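Shopping for hands: what our equipment money will and won't buy

I spent most of last month inside a spreadsheet, and I'm told the newsletter would like to hear how it went, so this is me reporting in from the budget corner of the Hosley workshop. Short version: we're buying robot arms, we're buying fewer of them than we wanted, and I now have opinions about cable sleeves.

If you missed the spring meeting, the plan was to add more two-armed tabletop stations so that the handling group could run more than one job at a time. Celina Sadowski put in the original request, and she asked for plenty. I don't blame her! When you've been sharing a station with three other people and your slot starts at 7 in the morning, you ask for plenty.

We had quotes from two suppliers, Erotis and Tshabalala. The Erotis one came in lower on the arms themselves, and for a day or so I thought we were done. Then Lavanya Mudaliar read the second page (I had not read the second page) and found that the hands were priced separately, the mounts were priced separately, and the support contract only kicked in after a training visit that was, yes, priced separately. Tshabalala had it all in one number. It was a bigger number, but once we lined everything up the gap was 27 dollars per station, and at that point I'd sooner deal with people who answer the phone.

What took the longest was working out what the hands have to be able to pick up. Kipchumba Rweyemamu made the case that we shouldn't pay for the heavy-duty wrist option at all, given what goes on our tables. It's household stuff, mostly. Tape, tissues, a bag of snacks, something soft, something flat. He's right, and dropping the heavy wrists freed up more money than anything else we did. Fingers are where we're spending it. A round knitted or beaded ball and a pack of tissues ask very different things of a grip, and the cheaper two-finger option just didn't cover the range the group wants.
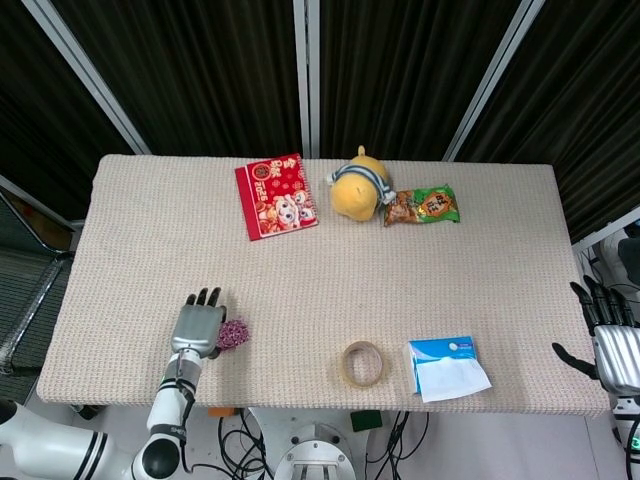 Page 4

So, the tabletop props. I had these down as a zero, on the theory that everybody has a roll of packing tape lying around. Huệ La set me straight. Things get squashed, wrappers tear, and if you want to repeat a job next spring you need the same kind of plush toy and the same kind of snack bag you used the first time. We've now got a props line of 200 dollars for the year, and Huệ has the card. Please don't eat the snacks out of the prop bin, they're on my spreadsheet now.

Cables were the other surprise. Anyone who has looked under one of these tables knows what the floor gets like, with all that black cable snaking around the base. I asked for 100 dollars to cover sleeves and floor clips at each new station and expected a fight. Nobody even asked a question. I should have gone higher.

Musyoka Kinyua wanted me to mention floor space, and he has a point – a station is a lot more than a table. You need room for the arms to swing, a spot for the equipment that sits off to the side, curtains and the posts to hang them on, and a chair for whoever is running things. Avis, who handles our building lease, has okayed moving the partition in the back bay, but the electrician can't come until July. That means the first new station goes in before the power is sorted for the second one, and we'll be sharing a circuit for a while.

One more number and then I'll let you go. We're holding back 70 percent of the repair fund until the fall, because our experience is that fingertips wear out in bunches and I don't want to be begging for money in November. If you think that's too cautious, come argue with me. I'm at the long desk by the window most afternoons, and I've got the quotes printed out.

The order for the first station is signed and the deposit has been paid. Delivery is set for June, and Celina is making up the sign-up sheet for slots. She says there will be some that start after 9.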